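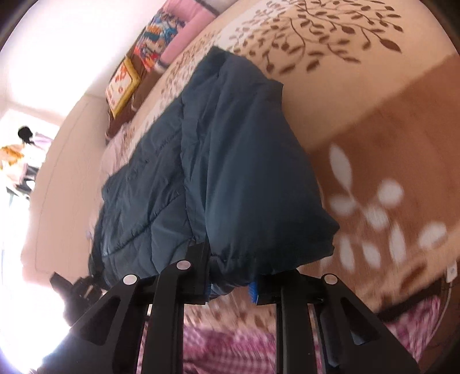
Chaqueta acolchada de color azul grisáceo oscuro.

En defensa del descanso

9 de julio de 2020

Los conciertos que han vuelto este verano han vuelto sin descanso. La razón es conocida y no la discuto: en un vestíbulo lleno no se guardan distancias, las colas del bar y de los aseos son lo que son, y a los auditorios les resulta más fácil sentar a la gente una sola vez y sacarla una sola vez. Mientras dure la situación sanitaria, me parece bien. Lo que me preocupa es que ya hay programadores que hablan del concierto de una hora sin pausa como de un hallazgo que convendría conservar cuando todo esto pase. Creo que sería un error.

En junio asistí al primer programa que ofrecía el auditorio Skalon desde el cierre. La sala tiene 522 butacas y se pusieron a la venta 125. El programa constaba de dos obras, una sinfonía de Haydn y la Serenata para cuerdas de Dvořák, tocadas seguidas, con el tiempo justo para que salieran los vientos y se retiraran los atriles. La orquesta de Patatham tocó con ganas y con algún desajuste comprensible después de tantas semanas sin ensayar junta. Salí contento. También salí con la sensación de haber oído el Haydn muy lejos, como si hubiera sido otro día. La Serenata se le había echado encima y de la sinfonía apenas me quedaba el minueto.

Ese es mi primer argumento, y es puramente musical. Una obra necesita un rato para asentarse. En casa podemos parar el disco, levantarnos, volver a poner el segundo movimiento. En la sala, el único momento en que el oyente dispone de lo que acaba de escuchar es el descanso. Algunos lo emplean en hablar de ello, otros en leer las notas de la obra siguiente y otros en mirar el móvil, y a todos les sirve. El oído también se cansa, y se nota sobre todo en los movimientos lentos de la segunda mitad, que son los que más sufren cuando el público lleva más de una hora quieto.

Se me dirá que un concierto de una hora no cansa a nadie. De acuerdo, pero entonces hay que mirar qué cabe en una hora. Caben bien una sinfonía clásica y una obertura, o un cuarteto de Beethoven y alguna pieza breve. No cabe un concierto para piano de Brahms seguido de una sinfonía de Brahms. Una sinfonía de Mahler o de Bruckner cabe a veces, pero sola. El formato de obertura, concierto y sinfonía, que muchos consideran rutinario, permite algo bastante valioso: poner en la primera parte una obra que el público no conoce y confiar en que se quede, o en que llegue pronto, por la segunda. Si se acorta el programa, lo primero que desaparece es la obra desconocida. Basta repasar lo anunciado para este verano. En el ciclo al aire libre de Mumudport, donde otros años se reservaba siempre un hueco para una partitura reciente, no he encontrado ninguna. Hay mucho Mozart, bastante Mendelssohn y las Estaciones, enteras o por partes.

El segundo argumento tiene que ver con los músicos. El descanso sirve para cambiar la disposición del escenario, afinar un piano que se ha movido con el calor de los focos y dejar que los labios de los metales se recuperen. Un trompa que acaba de tocar una primera parte exigente agradece esos veinte minutos bastante más que el espectador. Cuando el programa corto se repite por la tarde y por la noche para compensar el aforo reducido, como se está haciendo en varios sitios, el músico acaba tocando más minutos en un día y peor repartidos. El cuarteto Kárason hizo en Mumudport dos pases del mismo programa con menos de una hora entre uno y otro. El segundo, que fue el que yo oí, empezó tarde y el primer violín tuvo que reafinar en mitad de la obra. Puede que fuera la humedad. En una noche normal habría salido a escena después de una pausa larga y con las cuerdas ya asentadas.

Queda el asunto del dinero, del que se habla poco en las páginas de música. Los defensores del formato breve sostienen que abarata las entradas y atrae a gente que no tiene tres horas libres. Lo segundo es posible, y me alegraría. Lo primero no lo he visto. Las entradas que he comprado este verano costaban lo mismo que las de un concierto completo de la temporada pasada, lo cual entiendo con tres cuartas partes de la sala vacías. No tengo tan claro que bajen cuando la sala se llene. Además, el bar deja ingresos en muchos auditorios, modestos pero regulares, y alguien tendrá que explicar de dónde saldrán si se suprime.

Conozco las objeciones. El descanso se alarga siempre más de lo anunciado. Hay salas en las que es imposible tomar un café antes de que suene el segundo aviso, y otras en las que la cola de los aseos de señoras recorre todo el pasillo, un problema de arquitectura que se arrastra desde hace décadas sin que se arregle. A quien vive lejos, salir media hora antes le puede suponer coger el último tren o quedarse sin él. Y existen obras que se resisten a la interrupción: no querría un descanso en medio de un Réquiem, ni en El oro del Rin, ni entre las piezas de un programa pensado para sonar como una sola.

Para esos casos ya existía el concierto sin pausa, mucho antes de este año. También existían los conciertos de mediodía, los familiares y los de última hora de la tarde, todos cortos y muchos muy buenos. Me parece estupendo que se programen más. Si una orquesta quiere ofrecer una sesión de una hora los días laborables y el programa completo el fin de semana, seré de los que vayan a las dos. Lo que pido es que el programa completo siga existiendo y que se recupere en cuanto se pueda, con horarios más sensatos. Empezar a las siete y media en lugar de a las ocho y media resolvería lo del tren, y servir las bebidas encargadas antes del concierto, como se hace en otros países, resolvería buena parte de las colas.

Los abonos de la próxima temporada saldrán a la venta en cuestión de semanas. En el avance que ha publicado Skalon, la duración de los conciertos figura como «por determinar», y en el de Patatham se habla de «formatos ágiles» sin más detalle. Antes de renovar el mío voy a preguntar en taquilla qué significa eso, y recomiendo a los demás abonados que hagan lo mismo.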